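Uddin releases offline printing and shared price lists for Plinley ticket software 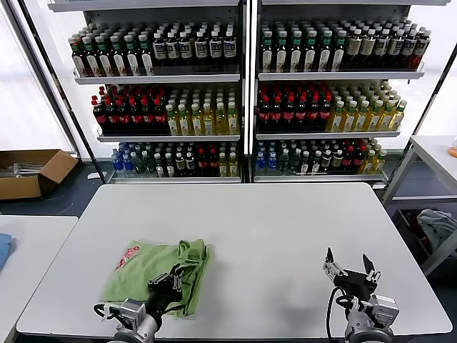 Green T-shirt on a white table, with bottled drinks on the shelves behind.

FADPORT, 2021-08-26. Uddin, the retail software company, today released a new version of Plinley, its web-based software for making and printing shelf tickets, price cards and window notices. The update lets shops carry on printing when their internet connection drops, and lets groups of shops work from a single price list for the first time.

Plinley is used by independent retailers and small chains to produce the printed tickets that sit on shelf edges, hang from rails or stand on counters. Staff choose a template, pick the products they need and send the tickets to an ordinary office printer or a label printer. The software runs in a web browser and is sold as a monthly subscription.

Printing without a connection

Until now Plinley has needed a live connection to print. If a shop's broadband failed in the middle of a price change, staff had to wait or write the tickets by hand. The new version keeps a copy of the shop's price list and templates on the computer in use. Up to 2,000 products can be held in this way, and each shop chooses which departments to include.

When the connection comes back, Plinley checks for price changes made elsewhere in the meantime. If any ticket was printed with an old price, it is added to a reprint list on the home screen. The list shows the old price, the new price and the time the ticket was printed, and stays in place until someone marks the tickets as replaced.

Offline printing works with all label printers that Plinley already supports. It is switched off by default and can be turned on by an account owner under Settings, then Printing.

One price list for several shops

Retailers with more than one branch can now keep a main price list and share it with each shop. Head office decides which fields a branch may change. A branch might be allowed to reduce short-dated stock, for instance, but be prevented from altering the product name, the unit price layout or the allergy wording.

Changes to the main list can be sent out straight away or set for a later date. Each branch receives a list of tickets to print, sorted by aisle or department in whichever order the branch has set. Head office can see which branches have printed their tickets and which have not.

The shared price list was tested by 40 shops over the spring and summer. Several asked for the option to print tickets the evening before a price change, and this has been included. Tickets printed early carry a small start date in the bottom corner, which can be removed from the template if it is not wanted.

"Most of our customers started with one shop and a few of them now have five or six," said a spokesperson for Uddin. "They were keeping a separate list for each branch and copying changes across by hand. It took a long time and the lists drifted apart. This was the request we heard most often from support calls, so it was first on the list for this release."

Other changes

The template library has been reorganised. It holds 800 designs, which can now be filtered by ticket size, type of shop and number of prices shown. Templates for multibuy offers have been redrawn so that the single price and the offer price are in the same size of type where the shop wants this. Clothing shops have a new set of swing tickets with room for size, colour and care details.

Unit prices are worked out automatically from the pack size. Staff can still type in a unit price, but Plinley will show a warning if the figure does not match the pack size and selling price on record.

Imports from till systems have also been improved. Plinley can now read a spreadsheet with its columns in any order, and remembers the arrangement for the next import. Customers using the Clalosex till system can connect the two products directly and no longer need to export a file. The Clalosex connection updates prices every 30 minutes, or at once if a user presses Refresh.

A fault that caused the last row of tickets to print slightly low on some A4 sheets has been corrected. Customers who adjusted their page margins to get round it should set them back to the standard values before printing.

Availability and price

The new version is available now to all Plinley customers and there is nothing to install. Offline printing, the new templates and the import changes are included in every subscription at no extra charge. The shared price list is part of the Multi-Shop plan. Customers on the Single Shop plan can try it free until the end of December, after which their account will return to its usual plan unless they choose to move.

Existing price lists and saved templates carry over without any changes. Guides to offline printing and shared price lists have been added to the help pages, and the support team can arrange a telephone call for customers who would like to be taken through the setup.

About Uddin

Uddin makes pricing and ticketing software for independent shops and small retail chains. The company is based in Fadport and runs its development and customer support from the same office. Its main product is Plinley.

Press enquiries

Press Office, Uddin, Fadport
Screenshots and a list of supported printers are available on request.

ENDS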